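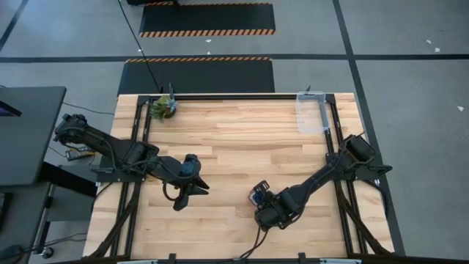
Butcher block. More of this sort of wood further down the thread!

Right, I've been promising a thread on looking after wooden worktops and tables for ages, so here goes. It's long, make tea. 1/18

I've got 582 messages sitting in my inbox and I'd say half of them ask the same thing: "my worktop has gone grey round the sink, is it ruined?" No! It's almost certainly fine! Grey is the surface. Wood goes down a long way. 2/18

First thing to find out is whether yours is oiled or varnished. Put a drop of water on it somewhere out of the way. If it soaks in and leaves a dark spot, you've got bare or thirsty oiled wood. If it sits there like a bead for an hour, it's either varnished or very well looked after (lucky you). 3/18

Varnished ones need a different approach and I'm not covering them here. The rest of this is all oil. 4/18

Sanding. Start at 120 grit if it's rough, then 180, then stop. I know people love going up to 400 and it does feel like silk, but the oil can't get in properly and you'll be doing it all again by Christmas. 5/18

Always go with the grain. Butcher block makes this easy as the strips all run the same way, so you've got a road to follow. 6/18

Black marks by the taps are usually iron and water having a chat with the tannin in oak. Oxalic acid shifts them. Gloves, open window, read the tub, rinse well, leave it overnight. The first time I did it I stood there grinning at a clean patch of oak like I'd won something. 7/18

Oils! My favourite bit. I did the kitchen in June with Torno, which goes on thin and smells of oranges, and the hall table with Stisis, which is thicker and a bit more golden. I like both. Torno for anything you wipe down every day, Stisis for looks. 8/18

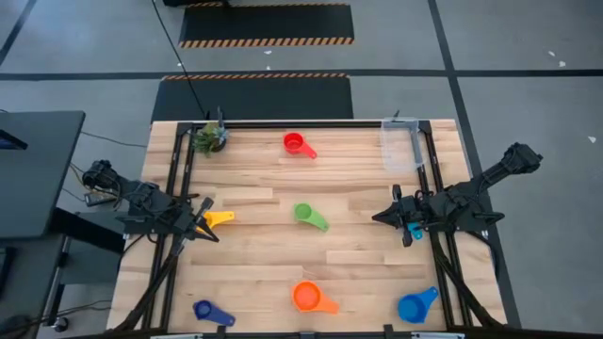

How much oil? Less than you think, more often than you think. A 200 ml tin did my whole kitchen run with two coats, and I still had enough left for the chopping boards and a rather sad stool. 9/18

Pour a little puddle, spread it with a lint-free cloth, wait 15 minutes, then wipe off EVERYTHING that hasn't gone in. If you leave a layer on top it goes tacky and picks up every crumb in the house. 10/18

PLEASE lay your oily rags out flat outdoors to dry. Don't scrunch them up in a bin. They can heat up on their own and catch fire, and I mean that completely seriously. 11/18

Do the underside too if you can get at it. Wood that's sealed on one face and bare on the other takes up damp unevenly and can cup. My old desk had a bend in it you could have kept soup in. 12/18

Dents: damp cloth over the dent, warm iron on top for a few seconds, lift, look, repeat. The fibres swell back up. It won't mend an actual cut but for a dropped tin of beans it's magic. 13/18

Do it before you oil, by the way. I have done it in the wrong order and you get a nice cloudy patch for your trouble. 14/18

Someone asked what my own table is. It's an old McIntyre, beech, bought second-hand for £251 with a burn the shape of Wales on one end. I've sanded most of Wales out. Anglesey's still there and I'm keeping it. 15/18

Day to day: warm water, tiny drop of washing-up liquid, wring the cloth right out, dry it after. No bleach, no scourers, and don't leave a wet pan standing on it while you answer the door. 16/18

A few of you wanted to know about wax on top of oil. Brunska do a hard wax I've tried on shelves and it's lovely to touch, but I wouldn't put it near a kettle. Steam gave mine white blotches. They came out with a bit more wax and a lot of rubbing. 17/18

Next thread is chopping boards, including the split one I've been trying to glue since spring. If you've got a grey worktop, send me a photo before you sand it and another one after, I love seeing them! 18/18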